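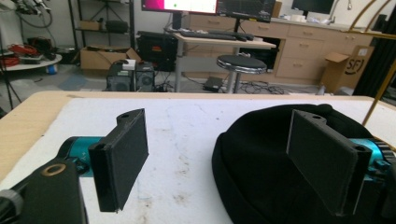
Endska Support wrote: thanks for the note on ticket 2091 — before we ship another stand, can you tell us whether the tipping happens with every hat or only the caps?

Good question! I tried both. The black knit beanie is a no-go on any stand (it just slumps), so it lives flat on the white table now. The black baseball cap is the one I care about, and it wobbles on the wooden stand if I let the brim swing out past the ring base.

Stuff I've tried since March:

1. Turned the cap so the brim lines up with the crossbar. Better, but it creeps back.

2. Put the stand on white foam board so the ring can't slide as easily. Big help!

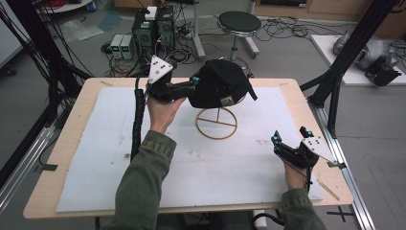
3. Pushed the post down harder. No change that I can tell.

Could you send a wider ring? Still open as of May 1, 2025.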